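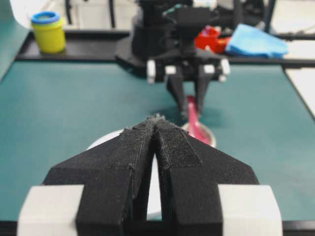

When do you replace the tape on gripper fingers?

Posted by Clikutholm, Fri 18 April

We run two small arms facing each other across one table, mostly tableware handling. The fingers have fabric tape on the inner ends for grip. Our written checklist covers cables, the stop button and homing but says nothing about tape. One person changes it when it looks bad, another leaves it until a spoon slips. Is there a normal rule for this? Also, do both fingers get done together?

Dai

No standard I know of gives a number. Ours is in the log sheet: look at the tips before each shift, change at 36 hours of running or at the first loose thread, whichever comes first. Always both fingers on a gripper. If one side is worn and the other is fresh, the grip force isn't even and your recorded runs don't match each other. Power off the arm before you put your hands in there. Write the date on the sheet, and redo the closed position afterward, as new tape is thicker.

Curnard

we change ours when it falls off lol. never had a problem in almost 20 months

Lastix

Agree with Dai on doing both. I would add trimming the frayed ends flush, as threads at the tip can catch on thin handles. And put the rule in the same checklist as the stop button. Ours was on a separate page and got skipped until June.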